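Cener Publishes Service Procedure for Two-Arm Bench Cell

DRAMACH, February. Cener has released the setup and maintenance procedure for the Cendik cell, a two-arm bench unit used for handling laboratory glassware. The document covers arm alignment, cable routing, gripper checks and replacement of the work surface cover. It applies to all units running controller release 31.

Under the new procedure, gripper alignment is checked after every 600 operating hours and after any change of fingers. The technician brings one arm to the far side of the table, closes the gripper at low force and records the finger offset at the controller. An offset greater than 2 mm requires the wrist to be re-zeroed before the cell returns to service.

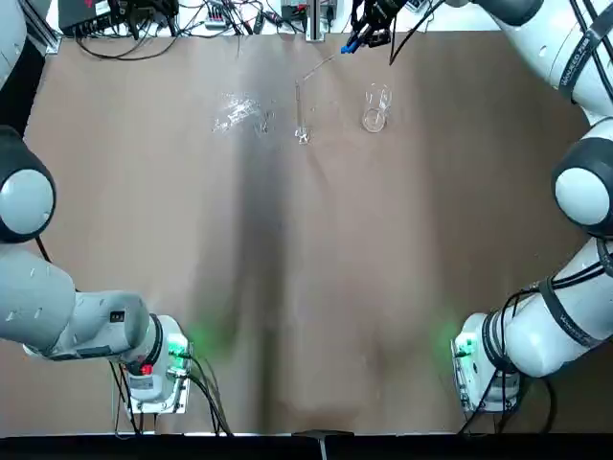 Gripper of the right arm at the far side of the covered work surface, next to a narrow upright tube and a clear beaker.

Cable straps on both arms are inspected at the same interval. Straps are to be replaced in full sets, and slack at each joint is measured with the arm extended.

"Most of the service calls we logged were traced to cable tension at the wrist," said Séverine Masson, service engineering manager at Cener. "The routing section has been rewritten for that reason."

Ghanem, which maintains the cells under contract, tested the procedure over 976 operating hours. Aivar Paulauskas, field technician at Ghanem, supplied the torque values listed in the appendix.

The procedure is available to registered operators through the Cener service desk.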